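Textiles and Color, Unit 4: Where Reds Come From
Notes by Yeshi Weldu

Before you read on, go find something red. A sock, a book cover, anything. Now find a second red thing and hold them side by side. I'd bet they don't match, and that mismatch is our whole subject this week!

For most of history a red cloth began with a plant root or an insect. Madder is the root. You dig it up after about three years in the ground, dry it, grind it and simmer it gently. Keep the pot under 60 degrees Celsius if you can, as hotter baths pull out the browns along with the red. Cochineal is the insect, a small one that lives on prickly pear cactus, and it gives pinks, crimsons and purples that still make me gasp when the wool comes out of the pot.

Neither dye holds well on its own. The cloth first needs a mordant, a metal salt that helps the color grip the fiber. Alum is the usual one and keeps things bright. Iron makes everything darker and duller (people call this "saddening" the color, a word I love).
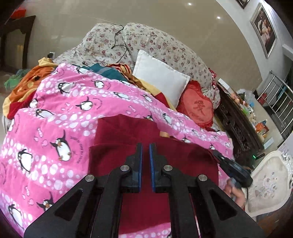 Mordants are also how one dye pot can give you a whole family of colors. Take three skeins of the same wool, treat one with alum, one with alum and a little cream of tartar, and one with iron, then drop them all in the same cochineal bath. You will get cousins. The bright pink blanket and the deep maroon cloth lying on it are a good pair to keep in your head here – both sit in the red family, but they are far apart in lightness and strength. Try to name the steps you would need to walk from one to the other. My own sample card has 20 steps and I'm still not happy with the middle.

Then came the chemists. In 1856 William Perkin, still a teenager, was trying to make quinine and got a purple dye instead. Within a few years there were bright synthetic pinks too, and in 1869 the main red in madder was made in the lab. Madder farming fell apart very quickly after that.

For next time
Read the Jeon handout on wool and cotton, pages 1 to 6.
Bring two scraps of undyed wool, washed, and an old spoon you won't cook with again.
Start your color card. Write the fiber, the mordant and the dye on the back of each sample – pencil, please, ink runs.

Cards are due 14 June 2019.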